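Shirts wanted, and sort your buttons, says Ternden clothing shop

The Ternden community clothing shop is after work shirts again. Long sleeves mostly, any colour, clean and with the buttons still on if you can manage it.

Drop-offs from 8 each morning through March, side door, ring the bell. Racks ran low after the last interview-wear day, when 133 shirts went out and nearly 100 people came through. Great turnout, bit of a scramble by the end.

Éabha Heffernan, who runs the folding table, has asked donors to fold before bagging. Lay it flat, front up, collar straight, smooth the sleeves, then fold. "Stuff it in a bag and we're ironing till tea time," she said. Stained shirts can still come in, they get cut up for rags. Mark the bag please.
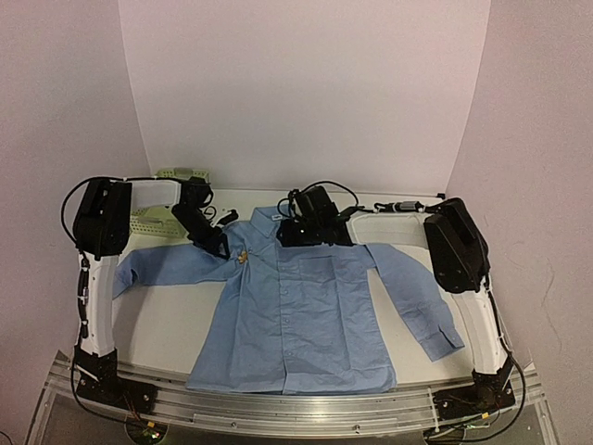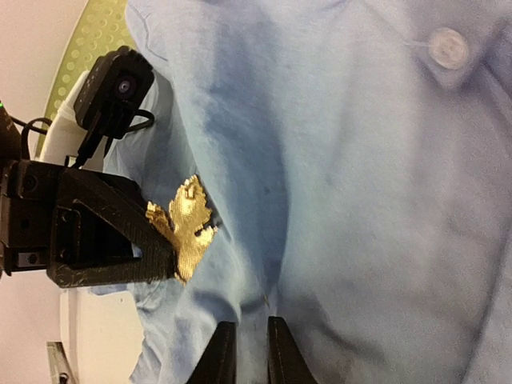
Light blue button-up laid out front up on the table, top; a closer look at the blue cloth and a button, bottom.

Spare buttons also welcome, pale ones espescially. Rostyslav Derkach is doing repairs at the back of the shop and goes through a jar of them pretty quick. Collars and cuffs he'll have a go at too, zips no. Gold coin donation if you want something of your own mended, maximum 2 items each so everyone gets a turn.

No suits this time, theres no hanging space left. Ties OK. Kids' school shirts go to the Brovura hall instead, ask for Inna Didenko.

Bags left outside overnight get rained on and binned so please dont. If you can't make the morning hours leave a note at the counter and somebody will ring you back about a pick-up.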